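Where Do the Goals Come From? A Season of Set Pieces at Skarville Town
Project report by Oğuzhan Dağdelen, submitted 18th March
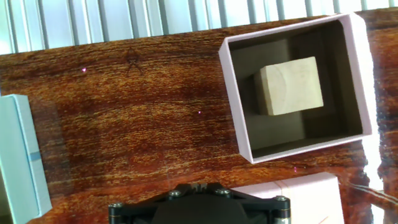 1. Why I chose this topic

I have watched Skarville Town from behind the same goal since I was small, and the argument on the way home never changes. My uncle thinks corners are a waste of time and the team should play them short. I think a good corner is the most exciting thing in football (apart from a last-minute winner from a good corner!). When we were told to pick a question we could answer with our own records, I knew straight away what mine would be: how much does a side at our level really get out of its set pieces?

I could only find two match reports online that said anything useful about how a goal was scored, so I had to collect nearly everything myself.

2. How I collected the data

The season has 34 league matches, home and away. I went to all the home games and most of the away ones, and for the rest I used the full-match recordings the club puts up for members. For every corner, every free kick in the attacking half and every long throw I wrote down the minute, the side of the pitch, the taker, where the ball first landed and what happened in the next ten seconds. Ten seconds is my own cut-off. Our teacher suggested fifteen, but when I tried that on the opening two matches I kept counting goals that had really come from a second attack, so I went back and changed it.

My notebook sheet had a drawing of the penalty area split into six zones: near post, middle and far post, each one either inside or outside the six-yard box. It sounds simple, but in the rain at Porard in November I could hardly read my own zones afterwards, and I had to check that whole match against the recording. From then on I used pencil.

By the end I had up to 800 set pieces in the spreadsheet, counting both teams. A few might be missing where the recording cut to a replay at the wrong moment.

3. What I found

The big surprise for me was the near post. I had always believed that the far post was the dangerous area, as that is where our centre-half makes his run, and he is by far our best header of the ball. But most of the first contacts Skarville won were at the near post, and when a shot followed, it usually came from a flick-on there. The far post looked dramatic and gave us lots of "ooohs" from the crowd, but the keeper or a defender dealt with most of those balls.

Short corners did better than I wanted them to (sorry, I have to be fair to my uncle). They rarely led to a shot straight away, but we kept the ball much longer, and opponents hardly ever broke on us from one. Against Hennessy, who are very quick on the counter, we played nearly everything short in the second half, and it kept the game calm.

Free kicks from wide areas were my favourite part. An inswinging delivery towards the penalty spot caused trouble all season, above all in the away match at Bulloleo, where we scored from one and had another cleared off the line. That is one match, of course, and I have tried not to let it weigh too much just because I was jumping up and down at the time.

Long throws gave us very little. We have one player who can reach the six-yard box, and defences had worked him out well before Christmas.

4. Does the crowd matter?

I added this section late. Our ground holds 3000 and is rarely full, but the noise when a corner is won is tremendous, and I wondered whether we did better at the end where the home fans stand. There was a small difference in our favour. However, we nearly always attack that end in the second half, when defenders are tired anyway, so I can't separate the two things with the data I have.

5. Problems with the method

I was the only person recording, and I support one of the teams. To test myself I recorded the home game against Porard twice, a fortnight apart, without looking at my first sheet. Most entries matched. The ones that didn't were mainly about whether a ball had landed in the near-post zone or the middle.

6. What I would do next

I would love to do the same for the under-18s, whose coach lets them make up their own corner routines. I'd also ask a second person to record a handful of matches, and I would note who was marking whom, which I left out completely this year. My spreadsheet and the blank zone sheet are in the appendix for anyone who wants to try it with their own club.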